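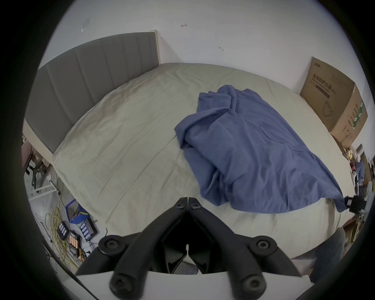
1/ Laundry thread! Specifically, line drying your bedding, which I have become a total bore about since May, and I am not sorry. Grab a coffee, this one runs long.

2/ Background: we moved to Brustville in the spring and the new place has a clothesline out back. A real one, two metal posts and everything. I grew up with a dryer and had never pinned up a sheet in my life. First try, I hung a fitted sheet by its middle and it dried in the shape of a bat.

3/ But the smell!! If you've slept on sheets that came off a line that same afternoon, you know. If you haven't, I can't get there with words. Sort of like bread, sort of like cold air. No dryer sheet comes close, and I've bought most of them.

4/ OK, practical stuff. Shake everything hard before it goes up. I mean snap it, like you're trying to wake the neighbors. Half the wrinkles leave right there. The other half you can smooth with your hands while it's hanging and still heavy with water.

5/ Flat sheets: fold in half, hem to hem, and pin along the hems so the fold hangs at the bottom. Leave the two hems a little apart so air can get up inside. On a breezy day it fills like a sail and it is the best thing in my whole yard.

6/ Fitted sheets: pin by the elastic corners, two corners tucked into the other two. The pockets are the last part to dry. Always. Turn them inside out halfway through or you'll be making the bed with four clammy corners (ask me how I know).

7/ Pillowcases go open end down, pinned at the closed end. I did it the other way for weeks, and every one of them caught bugs. A beetle rode inside one of mine all the way to the linen closet. We've both moved on.

8/ Pins! I have opinions. The cheap plastic ones get brittle in the sun and go off like popcorn. I switched to plain wooden ones with a spring and keep them in an old coffee can on the porch. Bring the can in at night. Gray pins leave gray marks and that's a whole extra wash.

9/ Sun is a bleach, remember. Wonderful for whites and for old tea stains, hard on anything dark or bright. My navy pillowcases now have a stripe across them the exact width of the line. Colors go on the shady side, or inside out, and come in as soon as they're dry.

10/ About that crunchy feeling. Some people love it on towels (me, now) and hate it on sheets (also me). What helped: less detergent. Way less! I was using 2 full caps per load and our water in Brustville is hard as nails. Cut it in half, add a splash of white vinegar to the rinse, and the sheets come in soft enough.

11/ If you still want them softer, run them 9 minutes in the dryer on no heat after they come off the line. Is that cheating? My mother-in-law over in Olberg thinks so. She also irons her dish towels, so we're working from different rulebooks.

12/ Weather. You don't need it hot. You need it moving. My best drying day all summer was cool and cloudy with a steady wind out of the west, and a full-size sheet was done before I'd finished mowing. My worst was a still, sticky scorcher when nothing dried until supper.

13/ Pollen is the one real drawback. If you've got allergies, skip the line in the heavy weeks and use a rack indoors, near an open door or with a fan on it. Sheets over a rack take forever unless you leave gaps, so give them more room than seems reasonable.

14/ Money, for the people who always ask: I paid some 15 dollars for new line and a tightener, and the posts came with the house. I haven't worked out what we save on the electric bill. It's a little lower. I'd be doing this if it were a little higher.

15/ One more and then I'll let you go. Bring them in BEFORE the dew starts. Around here that's earlier than you'd think by late August. I left a full set out through dinner last week and had to wash the whole lot over again — my own fault, I was watching a show.

16/ Replies are full of good ones already! Someone says to run the line through the hem of a curtain so there's no pin marks at all. Someone else hangs a quilt across two lines in a tent shape. Trying both this weekend if the rain stays over in Olberg where it belongs.

17/ And yes, I do own just the one spare set, so on wash day it's a race to bedtime. More sheets are on the list. So is a longer line.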